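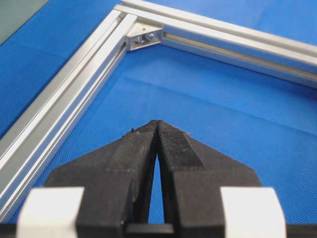

Two lengths of slotted aluminum on the blue mat.

So I finally bought a thermal camera! It's the little Skerex, 76 dollars a month on a plan I swore I'd never sign up for, and I've been pointing it at every breaker panel in the Drirkport shop (and the coffee maker, sorry).
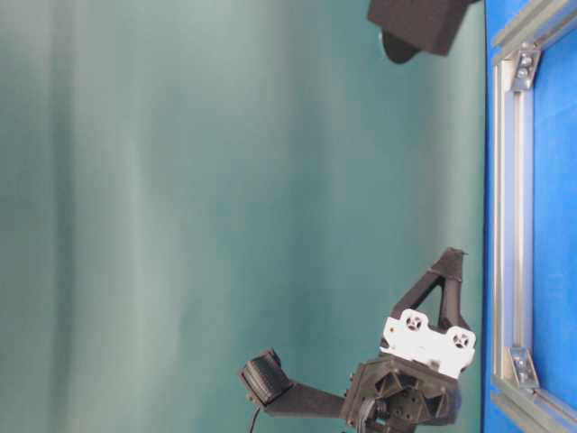 Do you need to shut the power off before you scan a panel?
Leave it on and under load, because a dead panel has no hot spots to find. Let a qualified electrician take the cover off.

My first real catch was a loose lug feeding the compressor, glowing away next to

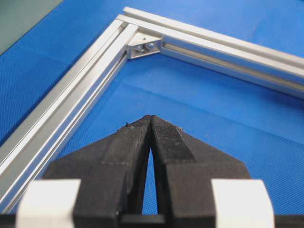
2 perfectly cool neighbors. Coste quoted me 3,000 dollars for a full survey back in March, and I'm feeling pretty smug. I still want their report for the insurance, though, and shiny metal fools my readings all the time (electrical tape on the spot helps a lot).

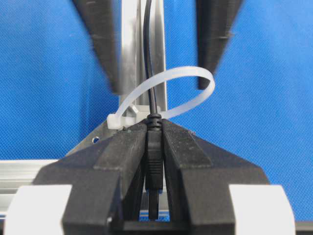 A reader from Mesholm wrote in that I should log the load current with every picture, or next year's comparison won't mean a thing. Fair point! The clamp meter is coming along on the next round.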